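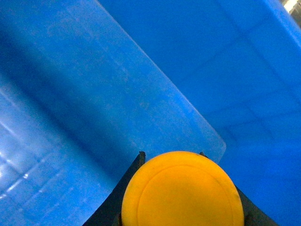

Short Fiction

The planner had been thinking for ten seconds when Mawar Osman started talking to it.

"Come on," she said. "You've got the yellow one. You've got it! Now where does it go?"

On her screen the disc sat between the two fingers, bright as an egg yolk against all that blue. Blue was the trouble. Blue sheet, blue behind the sheet, and a streak of glare down in the corner that the old depth model used to take for a hole in the world. Prudell had sent her 3000 failed runs and a very polite note, and she had read every one of the logs (the note only once).

She loved the logs. She loved how the planner would offer up a path, lose faith halfway along, and offer another that was nearly the same, like someone looking for their keys in the same coat. Somewhere in June she had begun to see what it was afraid of. It was the edge of the sheet. Each time the wrist turned, the pale line slid across the picture and the planner believed a wall was coming at it.

So she had given it a memory. It was a tiny thing, 2 kilobytes, a scrap of code she'd named Dakovis after the street she grew up on. It kept hold of where the edge had been a moment ago and asked whether a wall would really move like that.

The path came up green.

"Oh, you beauty," said Mawar.

Nasution leaned round the door with a mug in each hand. "Is it working?"

"It's made up its mind! Look, one path. One! It isn't dithering."

"It hasn't moved yet."

"No, but look at how it's not moving."

He looked. He put her tea down on the Tralton manual, where it always left a ring, and pulled up the other chair.

"Go on, then," he said, and she pressed the key.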